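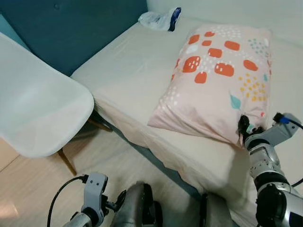 Most people own too much bedding and change it too seldom. I would like to argue for the opposite: fewer pieces, washed more often, and a bed that gets put back together on the same morning it comes apart.

I rent out a small room on the third floor of a building in Villaseñor, and before that I cleaned rooms for a guesthouse called the Gradis. Between the two I have made a lot of single beds. A single is the easiest bed there is, and people still get it wrong, mostly by adding to it. A bed needs a fitted sheet, a cover and one pillow. Two pillows if the person reads at night. Everything past that ends up on a chair.

The fitted sheet matters most. If it is the right depth and the corners go all the way under, the rest of the job takes 90 seconds. If it is too shallow it will pop off the far corner by the second night, and no amount of smoothing will help. Buy it in cream or white. Plain sheets can be washed hot and they go with whatever pillowcase is clean.

The pillowcase is where I would let people have some fun. I like a printed one, the louder the better – dots, leaves, odd colors that have nothing to do with the headboard. Matching sets look good in the Statano catalog and nowhere else. One piece of the set wears out first, and then you have a sad remainder that you feel obliged to keep using together. A mixed bed never has this problem.

Pillows should also be picked up by the corners and shaken every day. Patting them does nothing. Hold two corners, drop the filling toward the middle, turn it over and do it again. My old supervisor at the Gradis gave us 9 minutes a room, and the pillows were still shaken.

I have a weaker case against plastic packaging, but I will make it. New bedding comes in clear bags with a printed band, and people save the bags to store things in. Cotton kept in plastic through a humid August comes out smelling like a basement. Put the bag in the trash the day you open it. A shelf with some air around it is all the storage a spare sheet needs.

As for cost, I once priced a full bedroom package at Jitard and it came to 1625, with four cushions included. I bought two sheets and two pillowcases instead. One set is on the bed and the other is in the wash or on the shelf. I have not missed the cushions, and I doubt a guest has either.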